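Mamivora Table Linens: Questions I Get a Lot

Hi, I'm Domingo Ojeda, and I sell tablecloths out of Villalba.

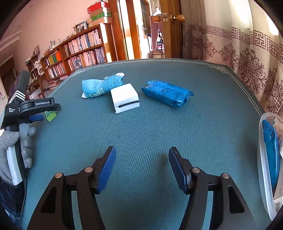 Most of you write to me with the same handful of worries, so I'll go through them.

What size do I need?
Measure your table and add 8 inches on every side. For a fancy dinner I go longer – up to you!

Can I put it in the washer?
Yep, cold water, with no bleach. Hang it up and iron it while it's a bit damp.

How much is shipping?
It's $4, and free if you spend over $49.

Help, red wine!
Blot it, don't rub (I've rubbed, I regret it). Then cold water and dish soap.

Do you take custom orders?
I do, up to 96 inches long. I'm closed for most of September though.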